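How to Set Up Rolling Shelves for Green Stacking Crates

Slotted steel shelving on casters is easy to put together and hard to keep tidy. Taping the floor and giving every crate a level of its own takes care of most of it.
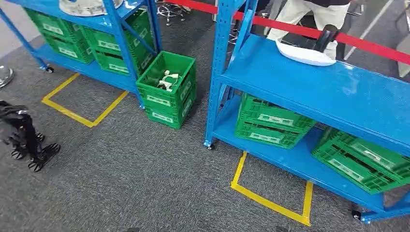
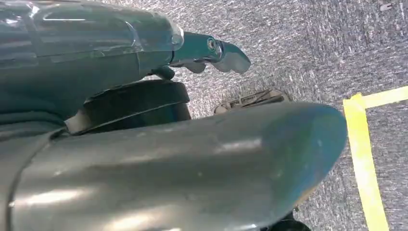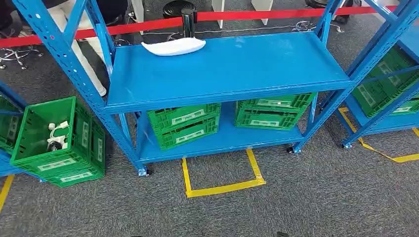
Posted 10th April by the Undero workshop desk, Rosville

Build the unit first. Bolt the uprights to the lower shelf, add the upper shelf, then fit the diagonal braces before you tighten anything all the way. Screw the casters in last and roll the unit to its spot.

Next, mark the floor. We use bright yellow tape on gray carpet. Vacuum first, or the tape will lift at the corners within a week. Lay out a rectangle in front of each unit, a little bigger than the crate that will be set down there. Press the tape down with the back of a spoon.

Load the lower shelf before the upper one. Crates go in with the label plate facing out. Stack them two high if they clear the shelf above, and check that you can still get a hand into the slots. Keep the upper shelf for light, flat things such as trays.

Small parts go in an open crate on the floor while you sort. Empty it before you stack anything on top.

Write labels in pencil. Ours were redone in September after the Fikre stock was moved, and marker would not come off the plates.

Check the brace bolts again after 21 days. They loosen a little once the shelves are loaded.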